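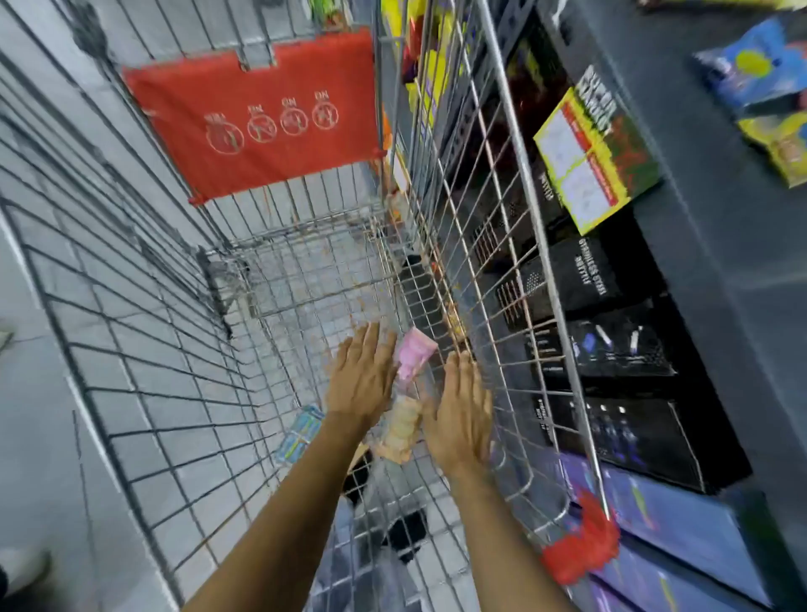
Fig. 1. Wire shopping cart in a store aisle.

Drudik Layout Pack -- README

Preset button layouts for the Nindgate register screen. Import, assign, done. Works on Nindgate 7 and up, older versions wont read the files.

What's in the folder

layouts/ -- the preset files, one per shop type (grocery, hardware, cafe, gift)
icons/ -- button pictures, plain, no text on them
map.csv -- links each button to a product code
samples/ -- 700 made-up products so you can try things without touching your own list

Before you start

Export your current layout. Settings, Register, Export. Import overwrites whatever is there and there is no undo. Do this on a quiet day, Sunday evening works for most shops.

You need a manager login. Cashier logins can see the layout page but the Import button stays gray.

Installing

1. Unzip to a folder on the register PC. Not a network drive -- Nindgate loses the icons.
2. Open map.csv and swap the sample codes for yours. Leave the header row alone.
3. Settings, Register, Import. Pick one file from layouts/.
4. Assign it to a register. Assigning to "All" also changes the back office till, which you probably don't want.
5. Log out, log back in. Buttons show up after the second screen.

Limits

Max 100 buttons per layout, folders included. A folder counts as one, plus everything inside it. Go over and the import stops with a code 9 error and no message. Yes, we know.

Product names longer than the button get chopped. Shorten them in map.csv, the name on the reciept stays as is.

Known problems

- Variants (size, color) open the picker even when only one is in stock
- Weighed items need the scale on before login, otherwise the price shows as zero
- Lūse scanners: scan to button works, scan to folder doesn't
- Sevus tablets in portrait cut the last row. Turn to landscape for now
- Icons look blurry on the customer display, not fixed yet

Changes

January release: new hardware layout, cafe layout lost the duplicate milk button, map.csv now saved as UTF-8. If your old map has accents in it, re-save before importing or you get question marks.

License

Use it and change it for your own shops. Don't resell the icons.

Bugs: open a ticket in the Drudik tracker, attach your map.csv and the layout file. Screenshots alone dont help much. Please take supplier prices out of the csv first -- people keep sending them.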